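How to Clear a Desk Without Losing a Weekend to It
Posted 8 October 2021

I have been cleaning my own desk for 9 years, which makes me an authority on cleaning the same desk repeatedly. What follows is the method that stuck, after I gave up on the Vivow drawer system (40 compartments, all of them the wrong size for a stapler).

Step 1. Clear the middle, leave the edges

Start with the patch of desk right in front of your chair and work outward. Move anything you don't use every day. If you can't remember the last time you used it, you have your answer, and so does the item.

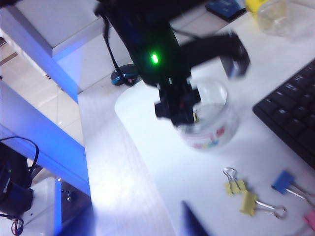 Drinks come next, before paper and before anything with a cord. You will want to postpone this because you're still sipping. A clear cup with a little liquid left in the bottom, standing on the same tabletop as a keyboard, is a repair bill waiting for an elbow. Finish it or pour it out. I lost a perfectly good Manalo keyboard in March to half an inch of iced tea, and I was on the phone telling someone how organized I'd become.

Step 2. Gather the small stuff

Binder clips, paper clips, rubber bands, the key to something. Put it all in one pile. Don't sort as you go, or you'll spend the afternoon testing pens.

Now pick one container for clips and one for everything else. A rinsed-out jar is fine. Lay it on its side and sweep the clips in with your hand if you're lazy, and fold the handles flat first if you want more than a few to fit.

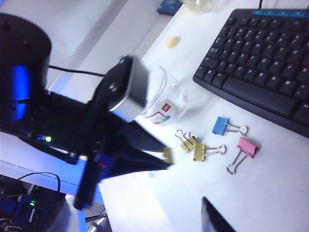

If the clips won't all go in, you own too many clips. Give the extras to whoever at work keeps stealing yours. The big Lilano ones can go straight in the drawer, as they never hold fewer than 8 sheets without flinging them across the room.

Step 3. Wipe

Damp cloth first, dry cloth second. Unplug the keyboard, turn it upside down over the trash and tap the back. Try not to look too closely at what comes out.

Step 4. Put back less than you took off

Keyboard, mouse, one drink, one jar. Everything else has to wait in a box on the floor until you go looking for it. Mine is an old Fluvcombe shoebox, and it's nearly full again.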